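Flusmont Parallel Finger Kit, reviewed after a shared workshop build

Posted 24 May 2025 in Tools and Kits

The Flusmont kit is a two-finger gripper sold as flat-packed parts: printed arms, a spindle, a servo, a driver board, a bag of screws and two sets of pads. We bought two at our workshop, one to put on the small arm we are building and one to keep as a hand-held unit for trying grips before writing any motion code. Both have been in use since September. My comparison is the Warka gripper, which we ran for two years before its gearbox wore out.

Assembly

The kit needs 14 screws per finger pair and one hex driver, which is included. The instructions are a single folded sheet. Step 4 shows the linkage arm reversed, and if you follow it the fingers close unevenly and bind near the end of travel. The current download on the Flusmont site has the correct drawing. Use that one.

Printed parts were clean. I had to ream two of the pivot holes on the first kit and none on the second. The pins are a push fit with no retaining clips. One walked out during a long test, and I now put a drop of medium threadlocker on each. Flusmont should supply clips.

Do not fully tighten the upper joint screws until the pads are on. The pads add enough thickness to shift the closed position, and the joints settle differently under load. Tighten, cycle the gripper a dozen times by hand, then tighten again.

Power and wiring

The servo draws up to 600 mA when stalled. The driver board survives this but the supplied cable gets warm, and its connector has no latch. I replaced the cable with a heavier one and added a strain relief to the base. On the arm this is necessary. On the hand-held unit the stock cable is tolerable if you tape it down.

The board speaks plain serial. Position commands work as documented. The current readout does not: it reports in steps instead of milliamps, and the scale factor is missing from the manual. I measured it against a bench meter and the response is close to linear except at the very low end, where it reads zero for anything under a light touch. This matters if you plan to detect contact with soft items.

Grip performance

Opening is 146 mm at the pad faces on both of our units, measured with calipers after the second tightening. Closing force is adjustable in software and repeatable once the linkage has run in. I had more trouble with the pads. The hard set that ships installed slides on anything glossy. The soft set is much better and should be the default. It picks up dust quickly and needs a wipe with a damp cloth at the end of a session.

Our test items are packaged household goods, chosen for cheapness and variety. Rigid boxes are easy at nearly any setting. Cylinders are fine if they are taken near the middle. Film-wrapped packs are the hard case, with slippery printing on the outside and contents that give under pressure. Too little force and the pack rotates between the pads. Too much and it folds.
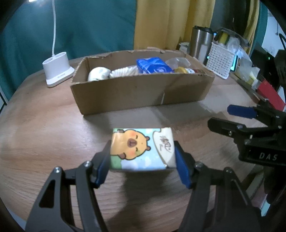
For that class of object I settled on a low force limit and a slow final approach, with the pads meeting the narrow sides. Gripping across the broad face works too but dents the contents. Picking out of a shallow carton adds a second problem, namely clearance for the outside of the fingers. The Flusmont arms are wide at the knuckle, and an item standing close to a carton wall has to be moved away from it first. The Warka was slimmer here and I miss that.

Software

The Figueroa library supports the board with one line of configuration. The Nimness plug-in also lists it as supported, but the version I tried ignored the force limit and closed at full power. Test with your fingers well clear.

Durability

After one season the pivots on the arm-mounted unit have slight play, noticeable at the tips and not yet a problem. The servo is unchanged. One soft pad has started to lift at a corner. Spare pads are sold only as a full set with the hard ones included, which is wasteful.

Verdict

Good mechanism, mediocre cable, poor paperwork. I would buy it again over the Warka for light mixed goods on an open bench. For work inside tight containers I would look for something with narrower arms. Budget for a better cable and a second set of pads when you order.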